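안 입는 청바지 처리법, 그리고 집게 대여 서비스 한 달 사용기

청바지는 버리기 제일 애매한 옷이다. 무릎은 나갔는데 허리는 멀쩡하고, 허리는 멀쩡한데 내 허리가 안 멀쩡하다. 그래서 11월부터 옷장 밑에 쌓인 것들을 잘라 쓰기 시작했고, 겸사겸사 Livar의 손잡이형 그리퍼 대여도 신청해 봤다. 손으로 쥐고 쓰는 로봇 손가락이라고 보면 된다. 팔은 내 팔을 쓴다. 로봇 값의 대부분이 팔 값이라더니 과연 대여료가 착하다.

먼저 자르는 요령부터.

1. 자르기 전에 주머니를 뒤진다. 나는 영수증과 머리끈, 그리고 잃어버렸다고 가족을 의심했던 USB를 찾았다.

2. 초크로 선을 긋고, 선에서 1센티쯤 바깥을 자른다. 데님은 올이 풀리면서 알아서 짧아진다. 선대로 잘랐다가 반바지가 팬티 길이가 된 사람이 여기 있다.

3. 옆선의 두꺼운 솔기는 가위로 한 번에 넘으려 하지 말 것. 양쪽에서 들어와 솔기에서 만나면 손목이 덜 아프다.

4. 술 장식을 원하면 자른 단에서 가로실을 한 올씩 뽑는다. 바늘 끝으로 걸어 당기면 된다. 드라마 한 회면 다리 한쪽이 끝난다.

그리퍼는 잡아 주는 역할이다. 천 가장자리를 물려 놓으면 팽팽하게 당기기가 편하다. 다만 두꺼운 솔기 쪽을 물릴 때는 손가락을 직각으로 대야 미끄러지지 않는다. 설명서에는 없고 내가 세 번 미끄러지고 배웠다. 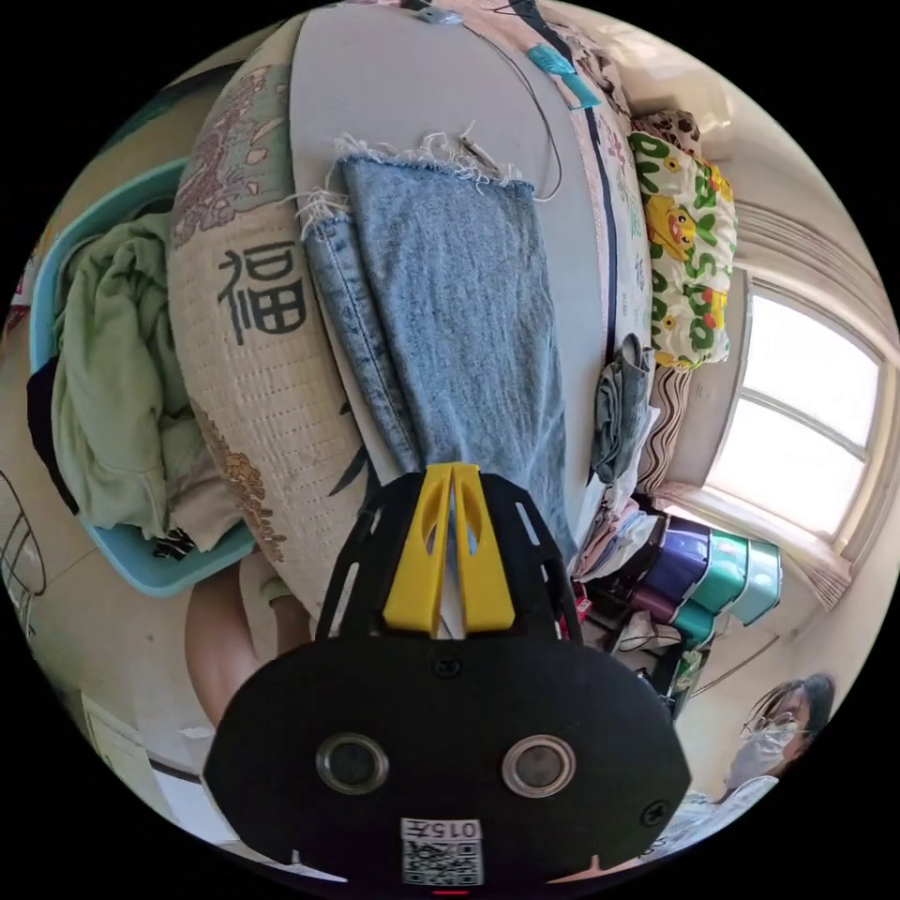 올이 풀린 단은 위로, 집게는 아래쪽 가장자리에.

칼을 쓸 거라면 이야기가 달라진다. 커터칼은 솔기를 뜯거나 두꺼운 부분에 첫 칼집을 낼 때 쓰는데, 천을 어딘가에 걸어 두고 할 때는 날을 두세 칸만 내민다. 길게 빼면 멋있고, 부러질 때도 멋있게 부러진다. 방향은 무조건 몸 바깥쪽. 무릎 위에 올려놓고 자르는 분들, 그러다 지금 입고 있는 바지까지 리폼하게 된다.

날은 아끼지 말고 꺾어 쓰자. 데님 한 벌이면 끝이 무뎌진다. 꺾은 날은 빈 사탕통에 모았다가 테이프로 감아 버린다.

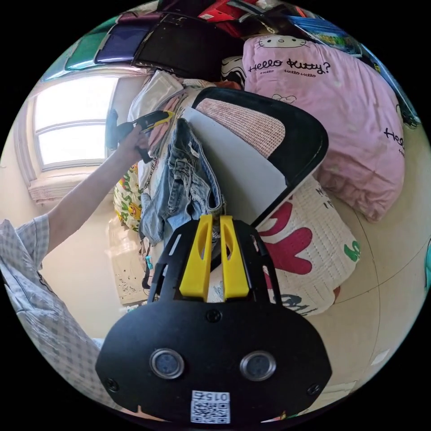
커터칼과 청바지. 칼날 앞쪽에 다른 손은 두지 않는다.

이제 Livar 이야기. 대여는 한 달 단위이고 본체와 충전기, 연습용 천 조각이 온다. 연습용 천 조각은 손수건보다 작아서 뭘 연습하라는 건지 모르겠다. 한 번 충전하면 최대 45분 간다고 되어 있는데, 나는 중간에 커피를 마시는 사람이라 부족한 줄 몰랐다.

좋았던 점: 데님처럼 뻣뻣한 천은 잘 문다. 허리단처럼 여러 겹 접힌 데도 손가락을 살짝 벌려 들이대면 제법 잡힌다. 손끝이 자주 트는 사람에게는 반가운 물건이다.

아쉬운 점: 얇은 블라우스에는 쓰지 말 것. 두 장을 한꺼번에 물고 시치미를 뗀다. 본체 폭이 넓어서 바로 앞이 잘 안 보이는 것도 불편하다. 고개를 옆으로 빼고 일하게 되는데, 한 시간 하면 목이 기린이 된다. 상담 창에 물었더니 "자세를 바꿔 보세요"라는 답이 왔다. 고맙습니다.

마지막으로 허리단 활용. 뒷주머니와 허리를 통째로 잘라 내면 벽걸이 수납이 된다. 벨트 고리에 S자 고리를 걸면 끝. 가죽 패치는 실만 뜯어 따로 챙겨 두자. 밋밋한 에코백에 달면 산 것처럼 보인다. 패치에 물을 묻히면 쪼그라드니 세탁 전에 떼는 게 낫고, 이미 쪼그라들었다면 빈티지라고 우기면 된다.
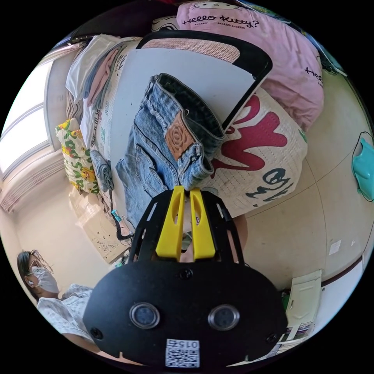

Dineo Xaba: 저도 같은 걸 두 달 빌렸는데 허리단은 앞쪽 단추를 잠그고 물려야 덜 돌아가요. 니트에는 정말 비추입니다. 코가 다 나가요.

댓글

Lizelle Joubert
반납할 때 보풀 청소비 따로 받나요? 데님 먼지가 장난 아닐 텐데요.

글쓴이
안 받았습니다. 대신 제가 면봉을 18개 썼습니다.

Mebrat Tufa
커터칼 말고 실뜯개 쓰세요. 솔기는 그게 빨라요. 그리고 목 아픈 건 작업대를 높이면 좀 나아집니다.

Ifeoma Garba
1센티 바깥에서 자르라는 말을 어제 봤어야 했네요. 반바지 하나 보냈습니다.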